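Monday, September 19, 2022

**Memelby water utility to replace remaining lead service lines by April**

The Memelby water utility will begin replacing its last 700 lead service lines next month, after the town board approved a contract with Henriques, a pipe and utility contractor based in Nostevton. Work is scheduled to finish in April, before the summer increase in demand.

A service line is the small-diameter pipe that connects the water main in the street to the building. In Memelby the older lines were laid with lead pipe and joined to the main with a short lead gooseneck. The utility treats its water with orthophosphate, which forms a mineral scale on the inside of the pipe and limits the amount of lead that dissolves. The treatment will continue through the replacement period.

"Corrosion control reduces the exposure, and we have relied on it for a long time," said Celeste Mendes, distribution engineer for the utility. "It does not remove the source. A repair next door or a change in flow direction can disturb the scale, and then the reading at the tap goes up for a while."

The contractor will replace each line in full, from the main to the meter or first shutoff valve inside the building. Partial replacements, in which only the public side is changed, were used in an earlier program and have been discontinued. Where soil conditions allow, crews will pull new copper pipe through the path of the old one using a cable and a small winch, with one pit at the main and one at the foundation wall. Open trenching will be used on streets with shallow rock. 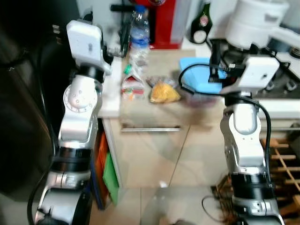
Residents will be asked to flush the cold water side after each replacement. The procedure is to remove the aerators from all faucets, open the lowest faucet in the building first, then work upward until every cold tap is running, and leave them open for at least half an hour. Aerators should be rinsed before they are put back. Hot water should not be drawn until flushing is complete, as particles can settle in the heater tank.

The utility will supply each affected household with a pitcher filter and 2 replacement cartridges. Water for drinking, cooking and infant formula should be filtered until a follow-up sample has been analyzed. Boiling does not remove lead.

Nearly 1,000 lines of unknown material remain on the utility's inventory, most of them in the Zirkar district, where the original tap cards were lost. A first group of 50 will be checked by vacuum excavation this fall. Any that prove to be lead will be added to the contract at the same unit price.

Shona Treloar, who manages customer accounts, said owners will not be billed for the work — including the section on private property — but must sign an access form before a crew can be assigned. Tenants may forward the form to the owner. Lawns and sidewalks will be restored by the contractor; interior wall finishes will be patched but not painted.

Access forms are being mailed by street, starting with the blocks nearest the treatment plant.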